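From: Halldóra Egilsson
To: illarer-dev list
Date: September 7, 2026
Subject: Re: [illarer-dev] per-hand relative pose vs. shared frame, long thin objects

Uthai Sangkhawat wrote:

> I reran the Jugah baseline on the Gistthorpe kitchen split with the
> action space changed from a shared world frame to per-hand relative
> poses. Success on the single-hand episodes is flat. On the two-hand
> utensil episodes it goes up, but I don't trust the number. How were
> the held-out episodes picked, and are the failed inserts still in
> there? Also, is anyone filtering on SLAM loss? I am dropping
> 3 episodes for tracking loss and would like to know if that matches.

Uthai,

The held-out set is 91 episodes, fixed by a hash of the episode ID before any training run. Failed inserts are kept. They are marked in the metadata with outcome=0, and the loader skips them for training unless you pass the flag, but the evaluation script does not skip them. If you wrote your own loader, check this first. An evaluation that drops the failures will look better under any action space.

The same 3 episodes are lost here. All of them lose tracking when the tool comes close to a shiny surface at night. Steel posts and glossy tile give the feature matcher plenty of points that move with the viewpoint. We tried masking by reprojection error over a short window and recovered none of the three, so I would leave them out.

On the frame question, I think your result is real but the explanation in your first post is incomplete. The utensil task has each hand closing on one long object that stands upright in a container among others of the same kind. What decides the outcome is the angle between the object axis and the finger pads at closure. The world-frame policy has to infer that angle from a pose estimate that drifts. The relative policy gets it nearly for free from the wrist view.
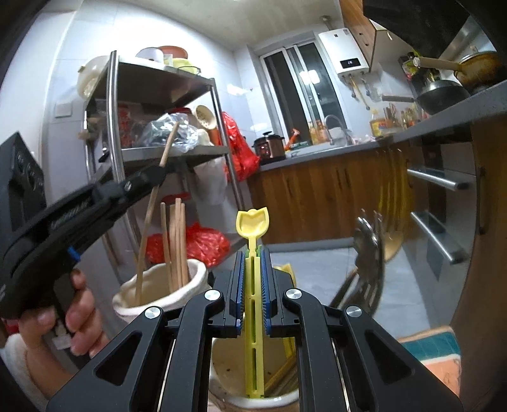 Slotted handles are a separate problem. With ribbed pads on a flat handle the object is held well against pitch, but a slot row changes the contact area as the grasp point moves along the handle. We see this as a small yaw at lift. Chopsticks do not have this issue, but they roll, and when several stand close together the policy sometimes closes on two. I count that as a failure even if both come out cleanly. Please confirm you do the same.

Numbers from our side, same architecture, same seed list:

Training episodes, two-hand utensil: 271
Evaluation rollouts per condition: 162
Shared frame, successes: 88
Per-hand relative, successes: 109
Per-hand relative plus inter-hand pose, successes: 121

The last row is the one I would look at. Per-hand relative poses alone throw away where the other hand is. For independent picks this does no harm. When both tools work over neighboring containers the arms get in each other's way, and most of the remaining failures in the second condition are collisions or late aborts. Adding the pose of each hand in the frame of the other costs one extra input vector and removes a good part of them.

Two cautions. The inter-hand pose is only as good as the map merge between the two tools, and I have not measured how it degrades with merge error. Also, the Tastetti grippers have slightly more play at the linkage joints after long use, so jaw width read from the markers is biased toward open. We recalibrated in January and have not done so again.

Could you send the config for your relative run and the list of episode IDs you evaluated on? If the horizon is set to the Jugah default, it is shorter than ours and the abort counts will not be comparable.

Halldóra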